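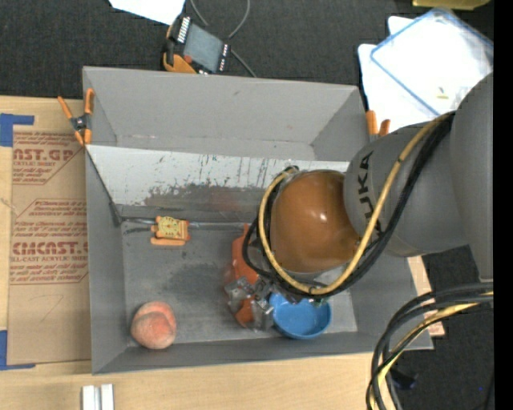 Havolham bin station notes, version 3

The notes cover one returns-sorting station at Fisum and how the jobs next to it changed after the arm took over picking in May. Before that, two people per shift lifted every item by hand. Now the arm works over a shallow gray bin with mixed items in it, such as a blue bowl or a small clamp, and one person watches, refills and clears stops.

Contents
shifts.csv – 576 rows, one per shift
stops.csv – 997 rows, one per stop, with the operator's reason
interviews/ – transcripts, names removed

Known gaps
Night shifts before May were logged on paper and are missing. Reason codes 4 and 7 were used for the same thing until Krum Kos merged them. Wages are not included.

Contact
Malathi Sundaram for the tables, Danica Papadopoulos for the interviews – ask before quoting any operator.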